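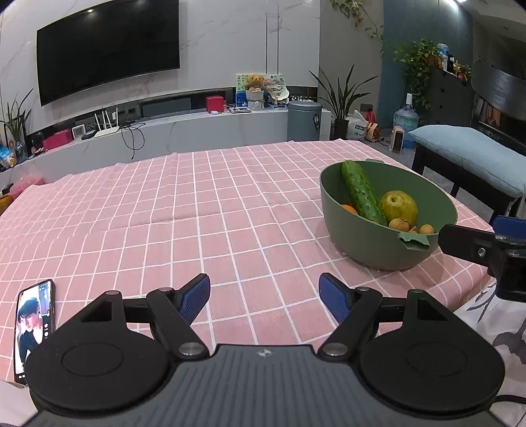 Geöffneter Handgreifer über dem Tisch mit der grünen Schale

Zwischenbericht Schülerprojekt Pavumura
Robotik-AG am Gymnasium Brarnum
An die Clarnell-Stiftung, Förderbereich Technik und Schule
Stand: 13.03.2023

Kurzfassung

Die AG hat die Aufnahmephase begonnen. Bisher liegen 572 verwertbare Durchgänge vor, in denen Schülerinnen und Schüler mit Handgreifern Gegenstände aufnehmen, umsetzen oder in eine Schale legen. Der Aufbau der Greifer ist abgeschlossen, die Auswertung läuft mit Verzögerung. Die Abschlussvorführung ist weiterhin für Mai vorgesehen. Eine Nachförderung wird nicht beantragt.

Arbeiten im Berichtszeitraum

Die Greifer wurden nach den Plänen aus dem Antrag gebaut. Gegenüber der ersten Fassung haben sich die Beläge an den Fingerspitzen geändert. Der ursprünglich vorgesehene glatte Kunststoff hielt bei rundem Obst schlecht, jetzt sind strukturierte blaue Beläge montiert. Sie werden aufgeklebt und lassen sich ohne Werkzeug tauschen. Die Gelenke wurden einmal nachgezogen, nachdem ein Finger seitliches Spiel hatte. Seitdem steht das Nachziehen auf der Checkliste, die vor jeder Aufnahme abgehakt wird.

Aufgenommen wird in Wohnräumen und Küchen, wie im Antrag beschrieben. Die Teilnehmenden arbeiten in kleinen Gruppen, eine Person führt den Greifer, eine andere schreibt Protokoll. Im Protokoll stehen Ort, Aufgabe, Gegenstand und ein Vermerk, ob der Durchgang verwendet werden kann. Unbrauchbare Durchgänge werden nicht gelöscht. Sie liegen in einem eigenen Ordner und sollen am Ende der AG gemeinsam durchgesehen werden.

Schwerpunkt waren zuletzt Aufgaben mit Obst und Gemüse. Lange Gegenstände wie Gurken, die schräg in der Schale liegen, müssen anders angefahren werden als kleine runde Früchte. Bei den kleinen runden Früchten stört häufig der Schalenrand, vor allem wenn sie dicht davor liegen. Die Gruppe hat dafür eine eigene Aufgabenkarte geschrieben, auf der Anfahrtsrichtung und Öffnungsweite festgehalten sind. Auf gemusterten Tischdecken gab es anfangs Probleme mit Falten, die sich beim Anfahren unter den Greifer schoben. Die Decken bleiben trotzdem im Programm, glatte Tischplatten allein würden dem Alltag nicht entsprechen.

Auswertung

Die Durchgänge werden auf dem Schulserver abgelegt und von den älteren Teilnehmenden beschriftet. Hier liegt der Rückstand. Zwei Gruppen hatten unterschiedliche Bezeichnungen für dieselben Handgriffe verwendet, die Dateien mussten vereinheitlicht werden. Inzwischen gibt es eine gemeinsame Wortliste. Etwa 800 Durchgänge sind das Ziel bis zum Ende der Aufnahmephase, ein erster Trainingslauf kann mit dem jetzigen Bestand beginnen, sobald die Beschriftung vollständig ist.

Abweichungen vom Plan

Die Lieferung der Lagerbolzen durch die Firma Dvořáček kam später als zugesagt. Der Aufbau hat sich dadurch um 2 Wochen verschoben. Der geplante Besuch der Werkstatt fand aus demselben Grund nicht statt und wird nach der Vorführung nachgeholt. Die AG-Stunden vor den Klausuren waren schwach besucht, die Protokolle wurden in dieser Zeit teilweise nachgetragen. Nachgetragene Einträge sind gekennzeichnet.

Mittelverwendung

Bewilligt waren 2.000 Euro. Ausgegeben wurde das Geld bisher für Bolzen, Schrauben, Filament und Belagmaterial. Obst und Gemüse bringen die Familien selbst mit, dafür werden keine Mittel abgerechnet. Der Rest ist für Speichermedien und den Druck der Poster eingeplant. Die Belege liegen im Sekretariat und werden mit dem Schlussbericht eingereicht.

Nächste Schritte

Beschriftung der vorhandenen Durchgänge abschließen
Weitere Aufnahmen mit Geschirr und leichten Verpackungen
Ersatzsatz Beläge zuschneiden
Erster Trainingslauf, Ergebnisse in der AG besprechen
Ablauf der Vorführung im Mai mit der Schulleitung abstimmen

Für die Vorführung wird noch ein Raum mit ausreichend Steckdosen gesucht. Die Aula ist an dem gewünschten Termin durch die Theater-AG belegt. Sobald der Raum feststeht, erhält die Stiftung eine Einladung mit Uhrzeit und Anfahrt.

Robotik-AG, Gymnasium Brarnum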